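The Lerkel arrived in a padded mailer with no manual, and by lunch I had dropped it twice. That's fine. A hand-held gripper that can't survive a fall off a kitchen table isn't one I want to write about, and the other one I had on loan, the Skernard, had already been dropped by everybody who borrowed it before me.

I should back up a little. I've spent the last 7 weeks squeezing things. Both of these tools do the same basic job – you hold one end, two fingers open and close at the other, a camera rides along and watches – and later a robot arm tries to copy what you did. My editor wanted to know which one an ordinary person could pick up and use without a day of training. I am a very ordinary person, so I said yes!

My guide through all this was Sirkka Rantala, who builds fingers for a living and has strong feelings about rubber. She told me to stop reading spec sheets and go find the most annoying objects in my house. "Anybody can grab a block," she said. "Try your silverware drawer."

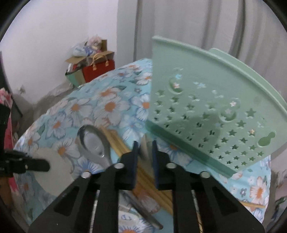
Finger pads matter more than anything else on these tools, and I wish I'd known it before I started. Most of my early misses had nothing to do with my aim. The pads I first tried on the Skernard were hard and slick, and anything narrow just swung around between them like a loose tooth. Sirkka mailed me a softer set made by Ruker and I went back to the table to start over. Chopsticks are a great test, it turns out I own a lot of them, and a bundle lying at a slant is a much meaner problem than one stick by itself. So is a spoon, with that oval shiny bowl lying there on the cloth and a neck that gets skinny right where you'd like to grab it. With dark blue pads on black fingers I could at least see where the pads ended and the fingers started, even over a tablecloth covered in daisies.

I kept score in a notebook. Out of 244 tries with the softer pads, the ones I lost were nearly all thin things lying flat, where the fingertips have to get down under the curve before they close. The Lerkel has longer tips and did better there. It also made my wrist ache, and after an hour I was holding it with both hands like a garden hose.

Milagros Manalo runs the test bench at Lacson and has trained more first-timers than she can remember. She watched me work for a few minutes and told me I was squeezing too early. Get there, stop, then close. I tried it her way and my next 67 tries were my best of the whole project (she was very nice about it).

So which one would I buy? The Skernard, with the Ruker pads, and I'd keep the Lerkel's long tips in a drawer for forks. Sirkka thinks I'm wrong and has offered to send me 4 more sets of pads to prove it. I've cleared off a shelf.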